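Arbeitsplatte Buche: Hartwachsöl oder Lack?
Forum Holz und Oberfläche – Seite 1 von 1

stenemia_11
Moin, ich suche eine Oberfläche für einen Werktisch, helles Holz, bisher unbehandelt. Anforderungen: abriebfest, reparierbar, kein starker Gelbstich. Zur Auswahl stehen Hartwachsöl und wasserbasierter 2K-Lack.

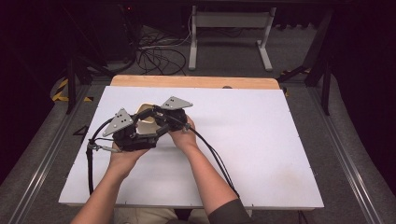
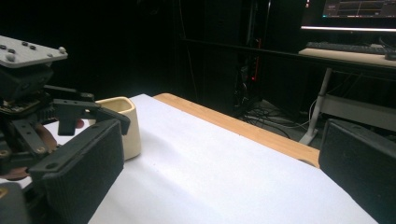 Beide Aufnahmen am Tisch, Stand Oktober.

Riten
Hartwachsöl. Schliff bis P180, dünn auftragen, Überstand nach 11 Minuten abnehmen, am nächsten Tag zweite Schicht. Kratzer lassen sich lokal ausbessern. Beim Lack schleifst du die ganze Fläche.

V. Aydoğan
Widerspruch. Öl ist gegen Lösemittel und Flussmittel deutlich schwächer. Wer am Tisch lötet oder mit Isopropanol reinigt, hat nach zwei Monaten matte Flecken. 2K-Lack, zwei Schichten, Zwischenschliff P240.

Riten
Isopropanol gehört auf einen Lappen und nicht literweise auf die Platte. Meine geölte Fläche hält das aus.

Ferhat Aksoy
Kommt auf das Öl an. Pigmentierte Varianten (»natur«) halten den Ton heller, bei Buche sieht man den Unterschied sofort. Unterseite mitbehandeln, sonst schüsselt die Platte – gilt für Lack genauso.

stenemia_11
Gelötet wird selten. Ich mache ein Probestück mit dem pigmentierten Öl.

V. Aydoğan
Dann Isopropanol auf das Probestück, erst nach voller Aushärtung.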